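Section 4 – Laying the Jundance carpet tiles

Read the whole section before you open a box. Applies to Lindsay and Tanderia ranges, all colors. For glue-down rolls see the separate sheet.

1. Leave boxes flat in the room overnight, heating at normal level. Do not stand on end.
2. Check the batch number on every box. Must match. Mixed batches show as a color step once down.
3. Sweep, then vacuum. Scrape off old adhesive, paint drips, staples.
4. Snap two chalk lines, wall to wall, crossing near the middle. Check they are sqaure.

NOTE: Arrows on the back of each tile show pile direction. Striped designs – keep all arrows the same way unless you want a checkerboard.
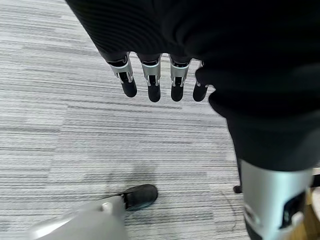 Gray striped carpet.

5. Dry lay the first row along the chalk line. No tackifier yet.
6. Happy with it? Lift, roll on tackifier (part 2960), wait until it goes clear.
7. Press tiles down from the center out. Butt the edges, dont force them.
8. Cut edge tiles from the back with a new blade. Metal ruler only.

CAUTION: Blades go through the backing fast. Keep your free hand behind the ruler.

9. Roll the floor both ways. Keep heavy furniture off until next day.

Spare tiles: order code 374. Edge trim: 1226. Keep one box back for repairs.

Tundiscombe Flooring – Contact us – Copyright Tundiscombe – Back to top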